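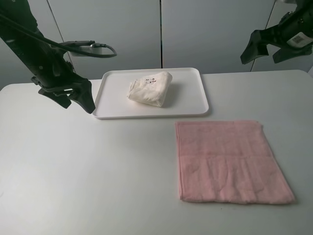

About Braster

Braster designs, installs and maintains reptile exclusion fencing, and carries out the survey and relocation work that goes with it. Our clients are mostly civil contractors, solar and wind developers, quarries, local councils and owners of larger rural blocks. The company is privately owned and operates from a workshop and yard at Wornatitz, where the fencing is fabricated and the field vehicles are kept.

The business began as a snake catching service. Most of the call-outs in the early period were to construction compounds and site sheds, and a large share of them were to the same compounds, repeatedly, through the warmer months. Removing an eastern brown from under a demountable does not change the conditions that brought it there. We started specifying temporary fencing for those clients, could not find a product that held up on uneven ground, and began making our own. Fencing now accounts for most of our turnover. The catching service still runs, although it is limited to existing clients and to properties within the Wornatitz district.

What we do

Our work falls into four areas.

Pre-clearance survey. Before vegetation is removed, our fauna spotter-catchers walk the clearing footprint, record habitat features (hollow logs, rock piles, soil cracks, burrows, sheet debris) and mark those that need to be dismantled by hand or under supervision. Results are supplied as a short report with a shapefile. Clearing supervision is quoted separately.

Exclusion fencing. Temporary and permanent barriers intended to keep ground-dwelling snakes and larger lizards out of a work area, or to keep them inside a retained habitat area while work goes on next to it. Details are given below.

Capture and relocation. Animals found inside a fenced area are captured, examined, recorded and released in accordance with the conditions of the relevant licence. Release sites are agreed with the landholder and the licensing authority before the job starts. We do not hold healthy animals overnight except where the temperature at the release site makes a same-day release unsuitable.

Inspection and maintenance. Scheduled fence walks, repairs, vegetation control along the fence line and removal of fences at the end of a project.

The Stokska panel

Stokska is our own barrier panel and is used on nearly all of our temporary jobs. It consists of a fine woven mesh skirt fixed to a smooth upper sheet, tensioned between driven posts. The skirt is trenched to a minimum of 200 mm and backfilled with compacted spoil. Where rock prevents trenching, the skirt is turned outward and weighted with sandbags or a continuous run of crusher dust, and the inspection interval is shortened accordingly.

Mesh aperture is 6 mm. This was selected with juvenile elapids in mind. Larger apertures are cheaper and shed wind better, but hatchlings will pass through them, and adults of some species can become wedged partway and injure themselves. Loose netting of the type sold for fruit trees is not used on any of our jobs for the same reason, and we will ask for it to be removed where we find it near a fence line.

Posts are set on the inside face of the barrier so that the outside face presents no vertical edge to climb. The upper section leans outward. Python country requires a different arrangement – carpet pythons are competent climbers and will use any adjoining branch, downpipe or stay wire – and in those areas we specify a taller sheet with a wider cleared strip on the approach side.

The panels are made up in the workshop in standard lengths and joined on site with an overlapping seam. Gates are the weak point of any exclusion fence. Ours are fitted with a brush strip along the sill and a rubber flap on the hinge side, and both are wearing parts that need to be checked at every inspection. A gate left open through the day makes the rest of the fence largely pointless, and we ask principal contractors to include gate discipline in their site induction.

Stöcker funnels

A fence installed around occupied habitat will enclose some animals. Stöcker one-way funnels are fitted at intervals along the barrier to let them leave without handling. Each funnel is a tapered mesh tube with a light polymer flap at the outer end, mounted flush with ground level. An animal following the fence line from inside will generally enter the funnel as a refuge and push out through the flap. The flap does not open inward.

Funnels are not traps and do not need daily checking in the way that pitfall or funnel traps do. They do need to be kept clear of leaf litter and silt, and are included in the standard inspection sheet. They are unsuitable for monitors above a modest size, for turtles and for echidnas, all of which need to be moved by a handler.

How a job runs

Enquiries are answered by email with a request for a site plan, the clearing or construction program, any approval conditions that mention fauna, and information on ground type. If the fence line is longer than 400 m, or the site includes a watercourse crossing, we inspect before quoting. Shorter, flat sites are normally quoted from the plan and aerial imagery.

Once the quote is accepted, the alignment is pegged and sent to the client for checking against services and access tracks. We arrange our own underground service location. The line is slashed, trenched and fenced, and a search is then carried out inside the completed barrier. A handover sheet goes to the site supervisor with the gate positions, the funnel positions and the contact number for the duty handler.

Inspections are carried out at intervals of no more than 30 days, and additionally after heavy rain, fire or any plant strike reported by the client. In practice most defects are washouts under the skirt at low points, followed by damage from kangaroos and from reversing vehicles. Inspection records are kept for the life of the project and supplied to the client's environmental adviser on request.

Limits of fencing

No barrier of this kind is a guarantee. Snakes can be carried into a fenced area in hay, mulch, pipe lengths, pallets and the engine bays of parked machinery. Branches fall across fence lines. Small animals use cracks in reactive clay that open up during dry spells and run well below the trench. We state this in our quotations and in the handover sheet, and we do not describe any area as snake-free, whether fenced or not.

Fencing also has effects on species other than the target. A long unbroken barrier interrupts the movement of frogs, bandicoots and dragons, and in hot weather animals that pace the fence may be exposed to heat and predation. Where the line crosses known movement paths we allow for shade boards and, if the project permits, for gaps outside the risk period. Some enquiries are better handled by tidying up: stacking timber off the ground, sealing the base of sheds, storing grain in rodent-proof bins and keeping grass short near doors. We will say so if that is the case and no quote will follow.

Licences and training

All handlers hold current state licences for the capture and release of protected reptiles, including dangerously venomous species, along with first aid qualifications that cover pressure immobilisation bandaging. New handlers work under supervision through one complete warm season before being placed on the duty roster. Handling is by hook, tube and bag. Tongs are carried for restricted spaces only. We do not pin snakes at the neck.

Field crews work in pairs on any job that involves elapids. Each vehicle carries a satellite messenger, two sets of compression bandages with tension markings, and a printed route to the nearest hospital with an emergency department. Boots and gaiters are compulsory on the fence line in all months.

We also run a half-day awareness session for site personnel, covering identification to the level needed for a sensible phone call, what to do with the machine when an animal is sighted, and bite response. It does not qualify anyone to handle snakes and no certificate of handling competence is issued.

The workshop

Panels, funnels and gates are made at Wornatitz. Returned fencing is washed down, inspected and either repaired for reuse or stripped for parts. Wash-down is also a biosecurity measure, as soil held in the skirt can transfer weed seed and pathogens between sites. Material coming back from areas with known root rot or amphibian chytrid is disinfected separately and tagged before it goes into the racks.

Stokska panels and Stöcker funnels can be bought without installation. Trade customers receive the installation guide and a spare parts list. Collection from the yard is by appointment, between 7 am and 3 pm, and a flat tray or trailer is required for full-length panels.

Lead times are shortest from May through winter. Clients with clearing programmed for spring should make contact well ahead of that, as crews are generally committed by the time the first warm days arrive.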